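Company / Who we are / How we teach

About Hiswood

By Annelore Eichhorn, December

We show robot arms how to do small jobs by moving them through the job ourselves. A person takes hold of a pair of handles, the arm copies what the handles do, and the recording goes into a pile with all the others. Most of our working day is spent making that pile bigger and throwing parts of it away.

We started in Ovutcombe as a repair business for packing machinery. Jenő Szűcs and Dénes Hegedűs had spent years being called out to lines that had been sold as needing no staff, and which had staff standing beside them with a broom handle. That is where our attitude comes from, and we have not found much reason to drop it. We now have 4 operators, all trained in house, and a second room in Clarkavville.

What we think of teaching by demonstration

It works for some things. Picking up a cup and setting it down somewhere else is a fair job to teach this way. Folding a cloth is a poor one, whatever you may have watched at a trade show. We have a recording set called Orbán, 1,360 demonstrations of table-top tidying, and Ilona Kun went through it by eye and threw out 151. Some had the operator hesitating over a handle for so long that the arm would have learned to hesitate too. Others were simply bad. We would like to see other companies publish the same figure.

The usual claim is that more recordings will fix it. Sometimes they do. Quite often what you get is an arm that is very good at one cup, on one table, under one set of lights – and a customer who was told something else. Clear plastic still gives us trouble, so we keep clear plastic on the bench.

How we work with customers

We ask for three weeks before we say whether a job can be taught. Around half that time goes on watching people do it by hand at your site. Chanida Sombatkul runs these visits and she will ask your staff what they do when things go wrong, as that part is never in the written procedure. If a chute or a better shelf would do the job, her report will say so and we charge for the report only.

We don't quote success rates on our website. A rate measured in our room tells you about our room. You are welcome to come and take the handles yourself, and most visitors find it harder than they expected. Bring something from your own line and we will put it on the table.

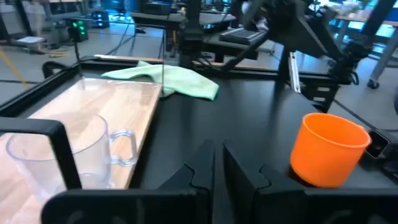 Gripper view of the bench, with the clear mug and the orange cup.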